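Load order for Brilwood Overhaul and Trondcombe Docks, do I really need the patch?

I'm running Brilwood Overhaul and Trondcombe Docks together on a fresh save. Both of them touch the river road between the two towns. The Brilwood page says they're "fully compatible," which I've read on enough mod pages to stop believing. Sure enough, there's a strip of road near the mill where the ground drops out and you can see water underneath, and two guards walk into a fence all day long.

There's a patch floating around by Hoxha that claims to fix it. The comments are split between "works great" and "crashed my game," with no details from either side. It also wants Maltix as a requirement, and that's a 3,380 MB download for what looks like one road. Is the patch worth it, or can I sort this out with load order? I have 50 plugins, nothing else near that area as far as I know.

Posted by millpond_dweller

Put Brilwood last. Worked for me, no patch. Maybe clear your cache too.

Posted by oldgatekeeper

I'd be careful with the advice above. Putting Brilwood last does close the hole, but it does that by throwing away every road edit Trondcombe made, and you may not find out until you reach the docks and the stairs end in midair. Clearing the cache has nothing to do with any of this.

Load order only picks a winner. When two mods change the same piece of land, one set of changes is kept and the other is gone. Your guards are a separate problem. They're following the path data from one mod while the fence comes from the other, and no amount of shuffling will make those two agree.

Before you download anything, open both mods in your editor and look at the cells along the road. In my setup there were 8 in conflict and 7 of them were trivial. The mill cell was the only one I could see in play. If yours looks the same, you can make your own small patch in an evening: load both, copy the Trondcombe landscape record over, then redo the path data by hand. Save it as its own plugin and put it after the other two.

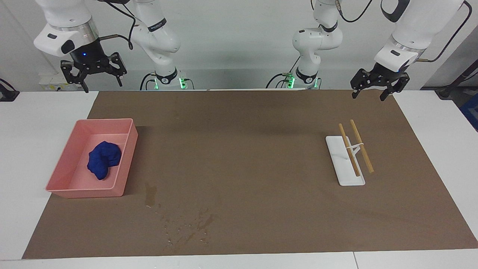
Ermira Trajkovski
Forum Moderator, Mods and Patches

As for the Hoxha patch, I tried it in June and I'm not convinced. It fixes the ground. It also carries over a batch of lighting changes from Maltix that aren't mentioned anywhere on the page, and those are what the requirement is for. If you already use Maltix, fine, go ahead. If you don't, you'd be installing a whole lighting mod to get one road back.

The crash reports are harder to judge. Most of those people never posted a log, and a few had added the patch in the middle of a save. You said yours is fresh — keep a copy from before you install, and test by walking the road from both ends. Fast travel to the mill can hide the problem.

Posted by Marisa Gentile

I did the hand-made version and the guards walk properly now, at least in daylight. One thing to add: check whether your copy of Trondcombe is the full one or the lite one. The lite version leaves the mill alone, and then you may not have a land conflict in the first place. The file names are nearly the same, so look at the version notes inside the download.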